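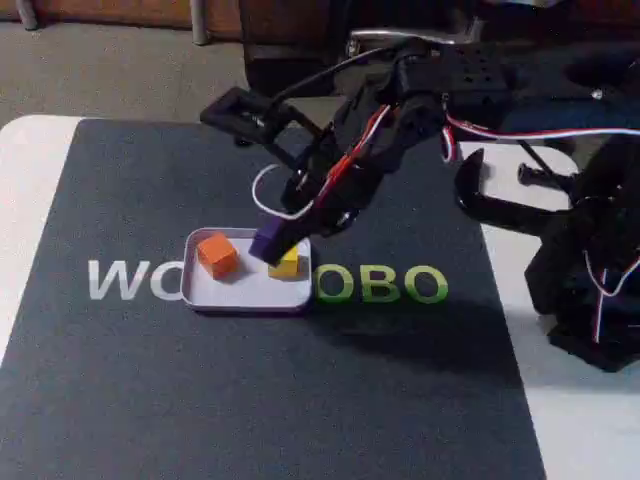
Block-and-Tray Task: Frequently Asked Questions

What counts as one episode?
One block, one pick, one release. Recording starts with the arm at its rest pose and stops once the jaws have opened and the arm is back at rest. Blocks already in the tray stay put until all the colours are in – the purple block over the orange and yellow cubes is a late-stage episode.

How many episodes are needed?
400 per operator. The Jurkbridge set currently holds 2,179 across all operators.

Does the block have to be held straight?
No. Angled grasps are kept and labelled "tilt". The policy needs to see them, particularly with the long purple block.

What if the block lands outside the tray?
Keep the episode and mark it as a fail. Do not reach in by hand until recording has stopped.

Can I move the tray between episodes?
Yes. Shift it every 15 episodes, keeping it fully on the grey mat. Covering part of the lettering is fine.

Why was my batch rejected?
Usually dropped frames or a missing joint log. A batch with more than 3 unlabelled episodes is also returned to the operator.

Who do I contact?
Peiyu Xu for labelling and file formats, Gavin Shearer for servo faults and calibration.

Last updated Aug 1, 2021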